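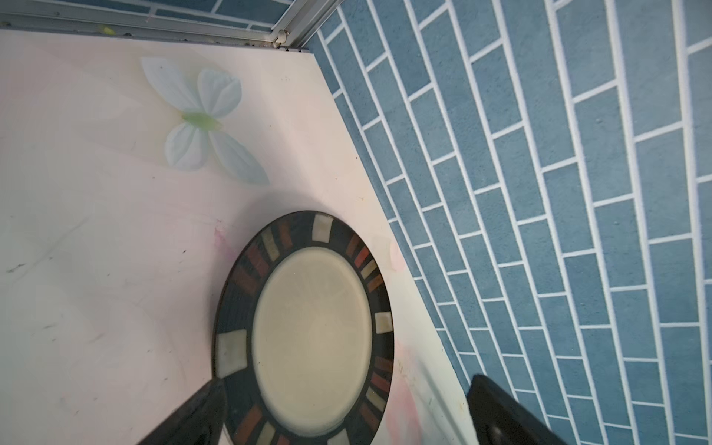 The blue tiles and the flowery top, grubby rail and all.

16th February

Well, I finally got onto the plates today! I'd been putting it off since October, when I brought the last box home from Ashworth and shoved it under the stairs (Howard Garside has stopped asking about it, bless him). I took a rag to the big bits of dust and then got distracted by that rail, which has little specks of grime all along it. An old toothbrush, maybe? I'll try it tomorrow.
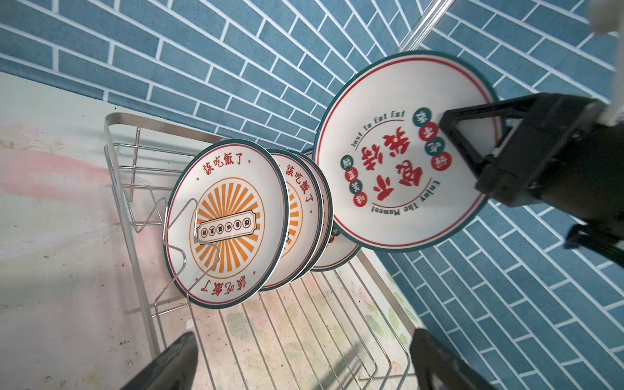

So anyway, the wire rack. I do love a plate that talks to you. One says "Enjoy The Moment" on one side and "Just To Eat Eat" on the other, and I've been saying "just to eat eat" to myself all evening like a crazy person. It has a teal rim and big red Chinese characters in the middle, and I want it for my toast.

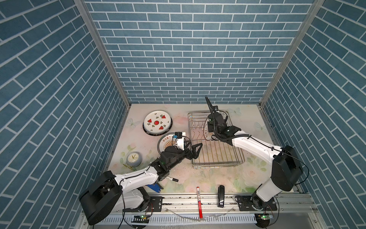
200 words, 2 min read

The watermelon one is still my favorite, those red slices with the little green leaves. Howard thinks it's too summery for February, but I'm having it out all year. I still need shelf liner, and I have to call Terkine back about the cupboard door. Soup for supper, then bed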